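# Grasp arbitration (Nillari)

Grasp arbitration is the bit of the Nillari control stack that decides which finger closes, and when. I wrote most of it, so forgive the fondness! Perception hands over a list of candidate grasps, the planner scores them, and the arbiter picks one (or refuses, which it does more than I'd like). It caps the list at 300 candidates per cycle, a number I picked one night in August and never revisited.

White plugs on white tables are my favourite nuisance, what with pale edges and prongs poking out sideways.
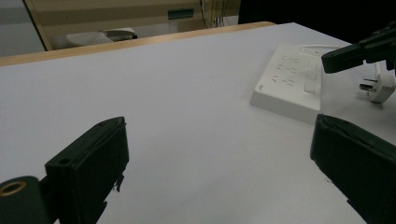 Indrek Luik reckons I've got the scoring backwards, and that colour should be dropped altogether so the planner leans on depth edges. He tried it on the Osside branch and says refusals fell, though planning slowed to a crawl.

I'm half convinced. Our regression set has 312 logged grasps, and I'd want around 1,000 before changing the default behaviour. Until then the depth-only scorer sits behind a flag, and it's switched off.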